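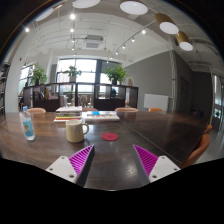 Meltside, Jul 15, 2018

A few of you wrote in after my last post wanting to know how I keep from getting lost in old text adventures, so let's talk about mapping on paper. I know, I know, there are programs that do it for you. I've tried a couple and I always drift back to a pencil, mostly because I like having the map next to my keyboard when I'm done (and I like drawing little skulls on it).

I'll use Clandetti as the game here. It's the one I'm stuck in right now, and it cheats in all the usual ways.

Get yourself unlined paper and turn it sideways. Start in the middle of the sheet, even if the game swears you're standing at the south gate and everything is north of you. It's lying. There will be a cellar, and the cellar will go south for ages.

Draw a small box for your first room and write a short name in it. Small! My first Clandetti map had boxes the size of playing cards and I ran out of page before I'd even found the lamp. Now draw a stub for every exit the game mentions, and leave the far end open. An open stub means "haven't been there." When you walk through it, close it off with a new box. When you think you've finished an area, look for open stubs and you'll know right away what you skipped.

Next, test the way back. If you went east to get into the Counting House, type WEST and see where you land. Half the time you'll end up somewhere else — there's a bend in Clandetti where east takes you to the ferry and west from the ferry drops you in the hen yard. For those I draw a curved line with an arrowhead and write the direction at both ends in tiny letters. Straight lines are only for honest exits.

Up and down go on their own sheet. I write U or D beside the box, then a letter, and put the same letter on the new page.

Now, mazes. "You are in a reedy place, much like the others." Ugh. Save first. Then drop a different object in every room, so each one gets its own name: the spoon room, the candle room, the wet hat room. Try all the directions from each and write them in a table, don't even attempt to draw it yet. If you run out of things to drop, go back for more, even the junk. And if something keeps picking up your stuff (hello, Marty, you thieving little goat), save more often and work in short trips.

Estíbaliz Salcedo, who has beaten far more of these than I have, emailed me her trick of writing the score beside any room where it changed. I started doing that in Saneno and it's great. I had 381 points out of 682 when I got stuck, and the map showed me 2 whole wings where I'd never scored a thing. Back I went, and there was a loose brick in the pantry!

One more thing, keep the messy map. Copy it out neatly if you want to, but I lost a note about the bell rope that way, and I was on turn 401 before I remembered I'd ever seen a bell.

Post your maze tables in the comments if you've got them. I still can't get out of the reeds.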